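Living With the Jatier Pillow: A Review After Most of a Year 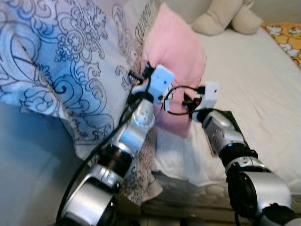
I gave mine eleven nights and sent it back, wrote a reader who saw my first short post on it, and I still think you let the price talk you into it. The loft was wrong on the first night and it was wrong on the last.

Well! I have thought about that comment a good deal, and it's a fair one, so let me start with the loft and get to the nice things afterward.

The Jatier is an adjustable pillow, meaning you unzip one end and pull out fill until your neck is happy. It comes stuffed very, very full. I slept on it straight out of the bag the first night, which the leaflet tells you not to do, and woke up feeling like I'd spent the night on a curb. So the reader isn't wrong about that first night at all. Where we part ways is what comes next, because I'm a stubborn person and I kept unzipping. A handful out, two nights of sleeping on it, another handful out. I put the extra fill in an old pillowcase with a knot in it and kept it on the closet shelf, and I'm glad I did, because I overshot in the other direction and had to put some back.

It took me until the middle of May to get it right. I know that sounds like an awful lot of fuss for a pillow, and if you're reading this with a stiff neck and a short temper then please skip ahead to the part about the Skirton, which you can use the day it arrives.

Some background, so you know whose neck we're talking about. I'm a side sleeper who drifts onto my back around four in the morning, and I've been through more pillows than I'd like to admit. For years I bought whatever was on the end of the aisle at the discount store and replaced it when it went flat. Then my shoulder started bothering me, and the physical therapist said to bring my pillow in next time (I was mortified, I washed it twice), and she folded it in half and it just stayed folded. That was the end of cheap pillows for me.

The fill is shredded foam mixed with some kind of fluffy fiber. It holds its shape through the night better than anything I've had, and it doesn't make that crunchy sound when you turn over. It does clump. Every week or so I take it by two corners and give it a good hard shake over the bed, and then I knead it a bit like bread dough, and it comes back nicely. If you let it go three weeks, as I did over the summer when we had company, you get a lump right where your ear goes.

There's a smell when it's new. The leaflet says 6 hours of airing out and I'd say give it two full days near an open window. After that I never noticed it again, and I have a nose like a bloodhound.

The cover is soft and washes well. Mine has been through the machine every other week on warm and the zipper still runs smoothly, though the seam beside the zipper pull has started to fuzz up. The inner liner, the one that holds the fill, is another story. It's thin, and its zipper is a tiny thing with no proper tab, so to get it open I have to use a paper clip. I understand they don't want toddlers getting into it, but I'm a grown woman in my nightgown at eleven o'clock with a paper clip and I'd like an easier life. The fill itself can't be washed, only spot cleaned, so do use a protector. I didn't for the first month and there's a tea stain I'm not proud of.

About heat, because people always ask. It sleeps warmer than down and cooler than the solid memory foam slab I had before it. In July I flipped it once or twice a night. In winter I don't think about it.

Now, the Skirton. I bought one for the guest room at the same time, thinking I'd compare them properly, and I did swap back and forth for a couple of weeks. It's a plain, medium, non-adjustable pillow and it's perfectly pleasant. You put a case on it and lie down. My sister-in-law slept on it for a week and asked where I'd bought it. For me it's just a touch too low on my side, and by morning my hand has crept up under it to prop things up, so my fingers go numb. If you mostly sleep on your back, I'd honestly buy the Skirton and spend the difference on good sheets.

I also tried the Bramthorpe for a short while, the one with the scooped-out middle. I wanted to love it! The store had a lovely display and the salesman was so patient. But you have to stay put in the scoop, and I roll around like a log in a river, so half the night I was up on the ridge. It went to my neighbor, who is very happy with it.

A word about ordering. I got the Jatier from the company's website, and it arrived rolled up tight as a sleeping bag in a box far smaller than I expected. Delivery took 4 days. The page had some 4,000 reviews when I looked, and I read far too many of them over one rainy evening, and the pattern I noticed was that the people who hated it mostly sounded like they'd never taken anything out of it. The return window is generous, but you pay the postage, and good luck getting it back into that little box. My reader says it took two people and a belt.

One more small gripe. It's a bit wider than a standard pillow, so my regular cases fit snugly and the nicer embroidered ones won't close over the end at all. I've ended up using queen cases with the extra tucked under, and on a made bed it looks fine once you've got the throw pillows in front.

Would I buy it again? Yes, I would, and I've got a second one in my cart for the other side of the bed, though my husband says his old one is just broken in. My shoulder is a great deal better. I can't give the pillow all the credit, as I've also been doing my exercises most mornings, but on the two trips I took this year without it I was sore by the second day, and next time it's coming in the suitcase.

Updated December 28, 2023: still no flat spots. I put one small handful of fill back in after Thanksgiving and haven't touched it since.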